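Section 6. Setting Up a Name Resolver on Your Node

This section explains how to configure the Pidel resolver so that your node can answer name lookups for the Grarncombe network. It applies to operators who have completed the basic node installation in Section 5 and whose node has finished its first synchronization. Operators who only hold names and do not run a node may skip to Section 7.

6.1 Before you begin

Confirm each of the following before changing any setting.

– The node reports its status as Synchronized on the Overview page.
– The operator account has the Administrator role. The Observer role can view resolver settings but cannot save them.
– At least 200 gigabytes of disk space is free on the volume that holds the name index.
– The recovery phrase for the node wallet is stored away from the machine that runs the node.
– The system clock is set from a network time source. Signed records are rejected if the clock has drifted.

Caution: Do not begin this procedure while the node is rebuilding its index. Interrupting a rebuild may leave the index in a state that can be corrected only by a full synchronization.

6.2 How lookups are handled

When an application asks your node for a name, the resolver first checks its local cache. If the name is not present, the resolver reads the name index, verifies the owner's signature, and returns the record. Names that do not belong to the Grarncombe network are passed to the fallback server you select in step 4 of Section 6.3.

A name may have a parent and any number of names beneath it. The owner of the parent name may issue lower-level names but cannot alter the records of a lower-level name once it has been released to another wallet. The resolver enforces this rule and discards any record that breaks it.

Note: The resolver does not store a history of the names that have been looked up unless query logging is turned on. See Section 6.6.

6.3 Turning on the resolver

1. Sign in to the node console and open Settings, then Services.

2. Select Resolver. If the entry does not appear in the list, the resolver package was left out during installation. Return to Section 5.4, add the package, and restart the node.

3. Set Mode to one of the following:

Private – the resolver answers only applications on the same machine.
Local – the resolver answers devices on the same local network.
Public – the resolver answers any device that can reach it.

4. In the Fallback field, enter the address of the server that will handle ordinary internet names. The field may be left blank, in which case lookups for those names will fail and the application will receive a Not Found response.

5. Set Worker Threads to 2. This value is suitable for most home and office nodes. Nodes operated in Public mode should use 6.

6. Select Save. The console will display Restart Required.

7. Restart the resolver from the Services page. It is not necessary to restart the whole node.

Caution: Public mode exposes the resolver to the open internet. Do not select it until the rate limits in Section 6.5 have been set. A public resolver without limits can be used by third parties to direct unwanted traffic at others, and the operator may be disconnected by the hosting provider.

6.4 Choosing trusted peers

The resolver obtains new records from other nodes, known as peers. By default, peers are found automatically. Automatic discovery is adequate for Private and Local modes. Operators of public resolvers are advised to add a fixed list of trusted peers as well, so that the node can continue to receive updates if discovery is disrupted.

1. Open Settings, then Peers.

2. Select Add Trusted Peer and enter the peer's address and public key. Both are required. The key must be obtained from the peer's operator through a separate channel, such as a telephone call or a signed message.

3. Select Test. The console will report Reachable, Unreachable, or Key Mismatch.

4. Repeat for each additional peer, then select Save.

If the result is Key Mismatch, do not save the entry. Contact the peer's operator and confirm whether the key has been replaced. Keys are replaced from time to time in the normal course of maintenance, and a mismatch is not in itself evidence of an attack. The entry must nevertheless be treated as untrusted until the new key has been confirmed.

Trusted peers should be spread across different hosting providers and, where possible, different countries. A list made up entirely of nodes in one data center offers little protection, as a single outage would remove all of them at once. 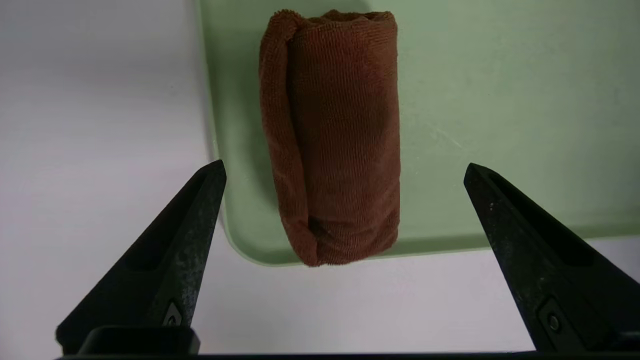
Conneely wrote, in response to the draft of this section, that the advice on trusted peers should go further: operators who choose their peers only from people they already know tend to end up with the same short list as everyone else in their group, and the whole group then loses contact together. The same response asked that the manual recommend at least one peer from outside the operator's usual circle.

The recommendation has been adopted. Operators of public resolvers should include at least one trusted peer with which they have no other hosting or business arrangement. The public directory kept by the Ivton registry lists nodes whose operators have agreed to accept such requests. Inclusion in the directory does not mean that a node has been inspected or approved.

6.5 Setting rate limits

Rate limits restrict the number of lookups that a single address may make in one minute. They apply in Local and Public modes and have no effect in Private mode.

1. Open Settings, then Resolver, then Limits.

2. Set Lookups per Minute to 200. Ordinary browsing seldom reaches this figure.

3. Set Burst Allowance to 800. The burst allowance permits a short period of heavier use, for example when an application loads its full list of contacts, before the limit takes effect.

4. Set Response When Limited to Delay or Refuse. Delay is the better choice for local networks. Refuse is required for public resolvers.

5. Select Save. Limits take effect immediately and do not require a restart.

Note: If many devices share one outside address, as is common in schools and libraries, the resolver will count them as one. In that case, add the shared address to the Exceptions list and assign it a higher limit. Do not remove the limit altogether.

6.6 Query logging

Query logging is off by default. When it is turned on, the resolver records the time of each lookup, the name requested, and the address that made the request. Logs are useful in tracing faults but contain information about the activity of other people. Operators are responsible for following the privacy laws that apply where the node is located.

To turn on logging for a limited period:

1. Open Settings, then Resolver, then Logging.

2. Select Temporary and choose an end time. Logging will stop at that time without further action.

3. Select Shorten Addresses unless full addresses are needed to trace the fault.

4. When the fault has been resolved, select Delete Logs and confirm.

Caution: Deleted logs cannot be recovered. If the logs may be needed for a report of abuse, export them before deletion and keep the exported file in encrypted storage.

6.7 Checking the installation

1. From a device that is permitted to use the resolver, open the Lookup page in the console.

2. Enter a name that you own and select Resolve. The record shown should match the record in your wallet.

3. Enter an ordinary internet name. If a fallback server has been set, an address should be returned.

4. Enter a name that has not been registered. The response should be Not Found. Any other response suggests that the fallback server is redirecting failed lookups, and a different server should be selected.

5. Repeat step 2. The second response should be marked Cached.

6.8 Common problems

The resolver starts and then stops. Another service on the machine may already be using the same port. Stop the other service, or assign a new port under Settings, then Resolver, then Advanced. Devices that use the resolver must be given the new port as well.

Lookups return an old record. The cached copy remains in use until it expires. To obtain the current record at once, select Clear Cache on the Services page. If the old record returns, confirm that the update was signed and sent from the wallet that holds the name.

Signature Invalid appears for every name. Check the system clock. If the clock is correct, the index may be damaged. Select Verify Index and allow the process to finish before taking any further step – on older machines it may run overnight.

Local devices cannot reach the resolver. Confirm that Mode is set to Local and that the firewall on the node permits incoming lookups from the local network. Some routers block traffic between wireless devices, and this setting must be changed on the router itself.

Settings revert after a restart. The configuration file may be set to read-only. Correct the file permissions, enter the settings again, and select Save. For changes to file permissions on supported systems, see Appendix B.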